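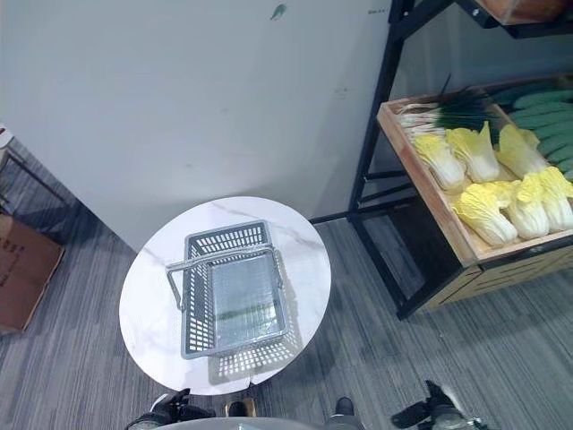 The cabbage goes in front: an interview with Archana Rana

Archana Rana has arranged vegetables for the Stoyanova food hall in Tuncombe for 3 years, and before this she sold fruit from a van. I met her early in the morning, when the carpet was already hoovered and the doors were still closed. She was in a good mood and she asked me first if I had eaten breakfast.

I wanted to know why she likes a wooden crate so much. "It tilts to the customer," she said. "A flat box on the floor is for the warehouse. Somebody with a bad back will not bend for a cucumber." The crate is of light wood and it sits in a black metal shelf with thin tubes. She told me that the shelf was chosen by her colleague Aiman Sitompul, and that they discussed it during one whole afternoon. He wanted black and she wanted white. "The wall is white, the little table is white. He was right, but please write it small."

The order inside the crate is her own. Napa cabbages are in front, in two rows, with the cucumbers along the side and the green onions at the back. I asked if it would be more logical to put the small things near the hand. She shook her head. "The cabbage is the heavy one. If you put it at the back, people pull it over everything and the onions get broken. Also it is pale and yellow, and it looks fresh from far away."

The cucumbers must lie parallel, this is a rule for her. "When they are crossed, the shopper thinks somebody has already searched in them." With green onions she keeps the white ends together on one side, so the bundle can be lifted with one hand.

We spoke then about the round table next to the shelf, with its top in a grey marble pattern. It is there for the basket. Aiman Sitompul, who joined us for some minutes with his coffee, explained that in their old shop, in Nosach, people put the basket on the floor while they were choosing, and other people fell over it. "Now they put it down at the height of the stomach," he said. "They choose with 2 hands and they take more time." The grey baskets have small openings in the sides. Archana likes this, as leaves always bring some water and earth with them. She likes the folding handle less. "It makes a noise when it falls on the table. Every time I look up."

The hall buys from growers in Rustach, and the cabbages are ordered by the piece. I asked what she does with the outer leaves. She removes only the really damaged ones. "Many shops peel until the cabbage is like an egg. The outside leaf protects it on the way home. At home you can take it off, or you put it in soup."

At the end she moved one cucumber by the width of a finger, and then she went to open the doors.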